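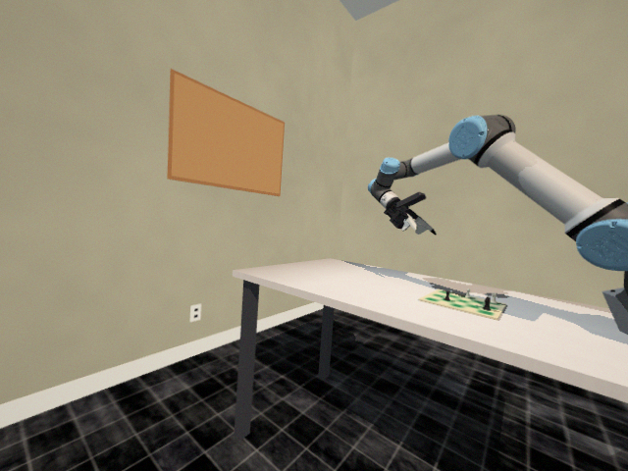

The simulated arm over its table and chessboard in the Cavside build.

Members of the Cavside shared workshop have started work on a chess-playing robot arm, and for now all of it is being done in simulation. The project, called Wotier, began in November and is led by Pin-yu Yen.

The virtual room has an arm with a black two-fingered gripper, a long table and a small board with four pieces on it. Yen said the short lineup keeps test runs quick while the group works on grasping – a full set will come later.

In the latest batch of 100 simulated pickups, the gripper lifted the correct piece 89 times. Most of the misses came when two pieces stood close together and a finger brushed the neighbor on the way down. The group plans to try a steeper approach and a narrower opening before the next batch.

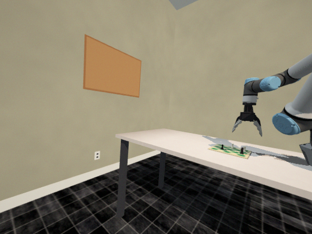 Tse, commenting on the workshop's page, asked whether the numbers would hold up on a real table, where a board gets bumped and is never quite square to the arm. Yen replied that the next version will shift the board by a small random amount before each run.

The target is a clean pickup from all 64 squares. After that, the group wants to buy a used arm and set it up on the workshop's back bench. The control code will be shared with members under the name Urkix 2.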